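Gutura Audio Tour Group
Minutes of the meeting held July 4, 2025, in the upstairs room at Wostine

Present: Lindalva Meireles (chair), Haruna Fujimoto (minutes), and most of the members who said they would come.
Apologies: received from several people who had remembered the date was a holiday. The chair had not.

1. Minutes of the last meeting

Accepted with one correction. Under "Parking," the phrase "heated discussion" was changed to "discussion." The secretary wishes it noted that she was there.

2. The tour script

The script for the walking tour of the Tisside mill district now stands at 506 lines. The chair thanked everyone who had contributed and then asked them to stop.

There was a long exchange over the stop at the old dye works. One member feels the story of the flood belongs there, where the water came in. Another feels it belongs at the bridge, where the water came from. A compromise under which the story would begin at the bridge and finish at the dye works was tried out loud and took longer than the walk between them. Left with the chair, who will pick one and not say why.

The joke about the mill owner's hat stays. Proposed and seconded by the member who wrote it and his wife.

It was agreed that the narrator should stop telling listeners to "turn around" without saying which way they ought to be facing first. On the trial walk a good part of the group admired a bus shelter through the whole of the passage on window frames.

3. Recording

Haruna Fujimoto reported that the first 10 stops have been recorded. Two of them have a dog in them. She has tried to remove the dog from stop four and has succeeded in removing the last word of each sentence. The dog will be credited.

The remaining stops will be recorded in August, when the school next door is out and the only noise is the men repairing the roof.

Members were asked again to send in changes before a recording session. Changes shouted through the door during one will be treated as not received.

4. Players and headphones

The players are charged and labeled. Labels matching the numbers on the cases are to follow.

Discussion of whether to lend headphones at all or ask visitors to bring their own. Against lending: people's ears. In favor: people turn up without them and then want to share. After a show of hands, headphones will be lent, with a fresh disposable cover for each visitor. Used covers go in the bin by the door and are not to be put back in the drawer "because they looked fine."

The over-ear style was preferred to earbuds. The member who preferred earbuds asked that this be recorded, and it is.

Action: Haruna Fujimoto to write a short card on changing the covers. The chair asked for one side of paper in large print.

5. Name of the tour

Still "the tour." Suggestions in the box included "Threads of Time," "Mill About," and a receipt from the Sultana cafe. The chair ruled that "Threads of Time" has been used by every mill town with a leaflet rack. "Mill About" was received with the kind of silence that usually means it will win. Held over.

6. Refreshments on opening day

The Sultana has offered tea at the end of the route on the understanding that the tour ends there. It currently ends behind the fire station. Members walked through the alternatives on the map and found that the history of Tisside can, with a little goodwill, be shown to finish at the Sultana. Carried without a vote.

7. Any other business

The key to the upstairs room has been found in the upstairs room. Members wondering how we got in tonight were referred to the window.

A member asked whether the tour could be offered in reverse for those coming from the station. The secretary pointed out that the script would then begin with the closure of the mill and work up to its being built. Several people said that sounded more cheerful. To be looked at next year, or later.

The chair closed the meeting when the lights, which are on a timer, did it first.

Next meeting: in August, same room, by the stairs.

H. Fujimoto, secretary
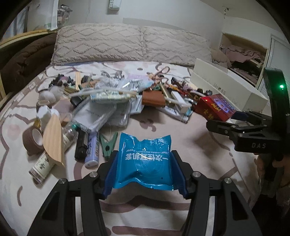 Item 4: disposable headphone cover, in its packet.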